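Newsroom / Gidach Quarterly / Research and Engineering

Morkton site passes halfway mark in demonstration program

MORKTON, 2022-12-28 – The Gidach research group at Morkton has recorded more than 200 demonstrations of cable handling for its learning system, the group reported at its year-end review. The target for the first stage is 500. Recording began in October, after the second workstation was fitted out and the operators had completed their training.

The program, known internally as Grarby, is intended to teach a robot arm to handle cables and small plugs by example. An operator guides the arm through each task while a camera at the wrist records the view and the arm's positions are logged alongside it. No motion is programmed in advance. The learning system is given only the recordings and a one-line instruction for each.

Aiguo Fan, who leads the work at Morkton, told the review that cables had been chosen because they seldom lie the same way twice. "A rigid part can be measured once and placed in a fixture," Fan said. "A cable has to be looked at every time. We want the recordings to show how an experienced person deals with that, including the slow attempts."

Under the recording rules adopted this fall, each demonstration starts from a new arrangement. Operators change the position of the cable, the direction of its loops and the objects near it. They also change the surface underneath. Hard tabletops were used at first, and woven fabric was added when early tests showed that the system had come to rely on a plain background. Dark cables on dark cloth remain the most difficult combination, and a further 100 demonstrations of that kind have been scheduled.
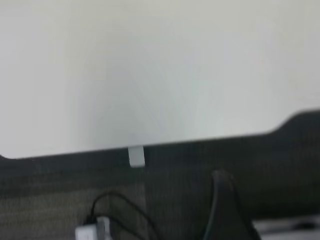

Close views raise a separate question. When the wrist is low, a nearby surface may take up most of the picture and leave only a narrow strip in which the cable can be followed. Reviewers had at first set such recordings aside. The group has now decided to keep them, with a note in the log, as the arm will meet the same conditions in ordinary use. Recordings are still removed if the operator stops early or if the position log is incomplete.

Checking is shared with the Lu office, where two reviewers go through each batch of 40 and return comments to the operators. Sites wishing to propose tasks for the second stage should write to the Morkton group – proposals should name the objects involved and state whether they can be supplied on loan.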